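Cell notes, week 7: hand gripper station, setup and upkeep
Course handout, Jun 24, 2018

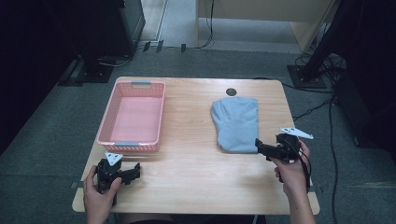
Menaka Patwary asked whether the daily check can wait until after the first run, seeing as the grippers were checked the night before. No. Things move overnight, cables get pulled, someone borrows a key. Check before the first run, every time, then sign the sheet.

Start with the table. Basket on the left, long side running front to back, handles near and far. Cloth item on the right, folded, lying the same way as the basket. Leave bare wood between. Basket empty at the start!! If the last group left something in it, take it out, don't work around it.

Grippers
- one per hand, fingers right around the handle
- open and close each one fully, slow, then fast. Listen for grinding
- jaw play: hold one finger still, wiggle the other. More than 2 mm, goes to the bench, tag it
- finger joints: dry cloth only. NO oil, it ends up on the garments (ask the November group)

Marker plates
White plate on top of each gripper. Has to sit tight. Push on each corner with your thumb, if it rocks, snug the screws a little at a time, going around. Don't touch the dots, skin grease dulls them. A plate that has been off means recalibrate, even if it went back on "exactly" the same. Scratched dots = new plate, spares in the Salen drawer.

Cables
The right cable runs down past the wrist and over the front edge of the table. Leave a loop there. Pull it tight and the connector takes the load evry time you reach for the far side. Feel along the jacket for flat spots. Keep floor cables clear of your feet and of the stand base. If a stand gets bumped, stop, recheck the calibration, then carry on.

Calibration, short version
1. grippers on the table, jaws closed, hands off
2. wait for both to show up in the Lument window
3. take 800 samples, don't lean on the table
4. accept if the error is under 3 mm, otherwise repeat
5. two fails in a row, get Rafsan Saha

Common faults
Gripper drops out when the wrist turns: look at the plate angle first, then for a sleeve covering it. Jaw reading sticks at half: connector, reseat with power OFF. Both drop out together: not the grippers, check the stands and thier cables.

Log sheets to Sunil Dissanayake before the lab closes. Next time: taking the jaw apart, bring the small hex keys.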